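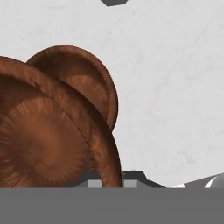

茶色い毛の、丸い耳のような形。まん中がくぼんでいます。

# 耳はどうやって音を聞くの?

犬の耳、うさぎの耳、人の耳。形はちがっても、することは同じです。まわりの音を集めて、頭の中へ送ります。

## 音は「ふるえ」

わゴムを指ではじくと、ビーンと音がします。そのとき、わゴムはこまかくふるえています。ふるえたわゴムは、まわりの空気をおします。おされた空気は、そのとなりの空気をおします。こうしてふるえが空気の中をつたわっていくのが、音です。

音が空気の中を進む速さは、気温が15度のとき、1秒間に340メートルです。光はこれよりずっと速く進みます。遠くの花火を見ていると、先に光が見えて、あとから「ドーン」と聞こえるのはこのためです。

音は水の中でもつたわります。プールにもぐったとき、水の中でも音が聞こえたことがあるでしょう。水の中では、空気の中の4倍以上の速さで音が進みます。

何もないところでは、音はつたわりません。宇宙にはふるえをつたえる空気がほとんどないので、宇宙船の外で声を出しても、となりの人にはとどきません。

## 外から見える耳

顔の横に出ている部分を「耳介(じかい)」といいます。中にはやわらかいほねのようなもの(なんこつ)が入っていて、さわると曲がります。手をはなせば、もとの形にもどります。

耳介は音を集める役目をします。ためしに、両手を耳の後ろにあてて、耳を前に向けるようにしてみましょう。前から来る音が、さっきより大きく聞こえます。手のぶんだけ耳が大きくなったのと同じです。

人の耳介には、でこぼこがあります。音はこのでこぼこに当たってから耳のあなに入るので、上から来た音と下から来た音では、聞こえ方が少し変わります。脳はそのちがいを使って、音の高さの位置を見分けています。

## 耳のおく

耳のあなを進むと、つきあたりに「こまく」があります。とてもうすいまくで、たいこの皮のようにピンとはっています。音がとどくと、こまくがふるえます。

こまくのおくには、小さなほねが三つつながっています。

- つちこつ
- きぬたこつ
- あぶみこつ

この中であぶみこつは、人の体でいちばん小さなほねです。長さは3ミリメートルほどしかありません。三つのほねは、こまくのふるえを大きくして、さらにおくへ送ります。

その先にあるのが「かぎゅう」です。「かぎゅう」はかたつむりという意味で、ほんとうにかたつむりのからのように、ぐるぐるとまいています。中には水のような液が入っています。ふるえがとどくと液がゆれ、液の中の細かい毛をもつ細胞がそれを感じとります。そして、電気の信号に変えて脳に送ります。

脳が信号を受けとると、わたしたちは「犬がほえた」「お母さんの声だ」とわかります。

## 耳が二つあるわけ

右のほうで鳴った音は、右の耳に少しだけ早くとどきます。左の耳には、頭のかげになるので少し小さくとどきます。脳はこの小さな差をくらべて、音がどちらから来たかを考えます。

### やってみよう

用意するもの:目かくし用のタオル、すず

1. 一人がいすにすわり、タオルで目をかくします。
2. もう一人がしずかに歩いて、好きな場所ですずを鳴らします。
3. すわっている人は、音がしたほうを指さします。
4. 場所を変えて、10回やってみましょう。当たった数を書いておきます。
5. 次は、かたほうの耳を手でふさいで、同じように10回やります。

まん前とまん後ろは、両方の耳を使ってもまちがえやすい場所です。左右の耳にとどく時間に、差がほとんどないからです。

## 動物の耳

**うさぎ** 長い耳を左右べつべつに動かして、てきの足音を聞きます。耳には血管がたくさん通っていて、暑いときには体の熱をにがすはたらきもします。

**ぞう** 大きなうすい耳をぱたぱたさせて、体を冷やします。人には聞こえないほど低い声で、遠くのなかまとやりとりをします。

**くま** 体が大きいわりに、耳は小さくて丸い形です。寒いところにすむほっきょくぐまの耳は、とくに小さくなっています。出っぱった部分が小さいと、体の熱がにげにくくなります。

**ふくろう** 頭に立っている羽は、耳ではありません。ほんとうの耳のあなは、顔の横の羽の下にかくれています。左右のあなの高さがちがう種類もいて、くらやみでもねずみのいる場所を音でさがせます。

**こおろぎ** 耳は前足にあります。足のとちゅうに、小さなこまくがついています。

## 耳を大切に

大きすぎる音を長い時間聞いていると、かぎゅうの中の細胞がきずつくことがあります。人の場合、いちどこわれた細胞は、もとにもどりません。イヤホンを使うときは音を小さめにして、ときどき外して休みましょう。

耳あかは、ほこりや古くなった皮ふがまざったものです。たいていは自然に外へ出てきます。耳かきをおくまで入れると、こまくをきずつけることがあります。耳がいたいときや、聞こえにくいときは、おうちの人に話して、耳鼻科(じびか)でみてもらいましょう。

## ことば

**耳介(じかい)** 外に出ている耳の部分。

**こまく** 音を受けてふるえる、うすいまく。

**かぎゅう** ふるえを信号に変えるところ。うずまきの形をしている。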